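Stesura Institute for Home Automation
1/5 Members of the public often ask whether a machine can yet tidy a kitchen or clear a workbench. Our July review addresses one small part of that question: sorting objects by color.

2/5 Sorting is a useful test. It resembles putting away cutlery or separating parts on a shop floor, and success is easy to judge. Each item ends up in the right dish or it does not. 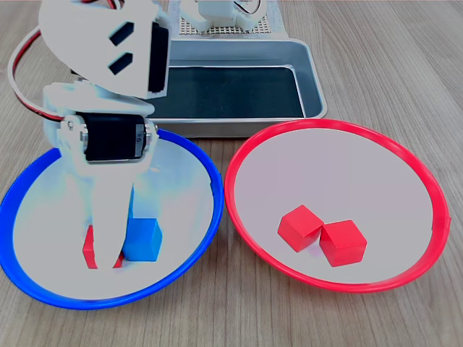
3/5 The review covered 400 sorting attempts on low-cost arms. Mistakes were most common when two items lay close together and the gripper had little room to close.

4/5 A person corrects such a mistake without thinking. The arms in our review often repeated the same failed grasp, and 14 attempts were stopped by staff.

5/5 Our position remains that light sorting under supervision is within reach for small workshops. Unsupervised work in the home is not. The next round, with partners at Lellov, will add cups and spoons.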